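Buscar en el sitio Escriba aquí su búsqueda Buscar

Ernska aprueba la compra de dos puestos de robot para tareas del hogar

La empresa Ernska va a comprar 2 puestos nuevos de brazos robóticos para su programa de tareas domésticas, según comunicó en febrero a sus trabajadores. El pedido se hace a la firma Driltgate y el plazo de entrega es de 26 semanas, contadas desde la firma del contrato.

El presupuesto incluye los brazos, las pinzas de dos dedos, las cámaras de muñeca y un armario para los repuestos. No incluye los muebles, que se pagan con otra partida. Ansel Lindqvist, responsable de equipamiento, explicó que la parte más discutida fueron los dedos de las pinzas – son piezas que se gastan y que hasta ahora se compraban una por una, cada vez con un gasto de envío diferente. El nuevo contrato prevé 7 juegos de dedos por puesto.
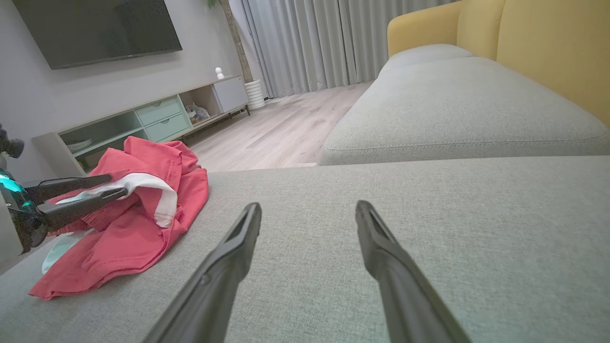 La segunda oferta recibida, de la casa Ghaffari, tenía un precio inicial más bajo, pero el mantenimiento empezaba a cobrarse desde el primer mes. Con Driltgate el primer año está cubierto. Lindqvist reconoció que la diferencia entre las dos ofertas, 1.077 euros, es pequeña, y que se prefirió la que permite cambiar las pinzas sin enviar el brazo completo al fabricante.

Los puestos se van a instalar en el local Fundano, donde se trabaja con ropa y otros objetos blandos en habitaciones amuebladas como las de una vivienda. Antes de la entrega hay que reforzar la instalación eléctrica y decidir en qué habitación se coloca cada puesto. Esta obra todavía no tiene fecha.

La formación del personal se hará en dos turnos, mañana y tarde. Los brazos que están ahora en uso no se retiran por el momento – su sustitución se va a estudiar con el presupuesto del próximo año, cuando se conozca el coste real del mantenimiento.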